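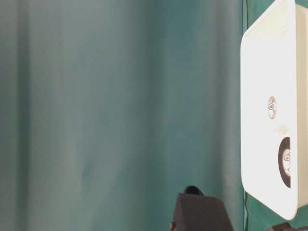

Fig. 1: Green curtain, recording corner.

For my music tech project I made an ambient EP called Gavska, four slow pieces built from bowed guitar and a looper. I'd planned to finish by July and just about did! Jengate, the second track, is my favourite - it started as a 10 minute improvisation and I only trimmed the ends. Stumard was harder. The low drone swamped everything until I cut it at 533 Hz and brought the guitar up a bit. Next time I'd leave far more room for mixing.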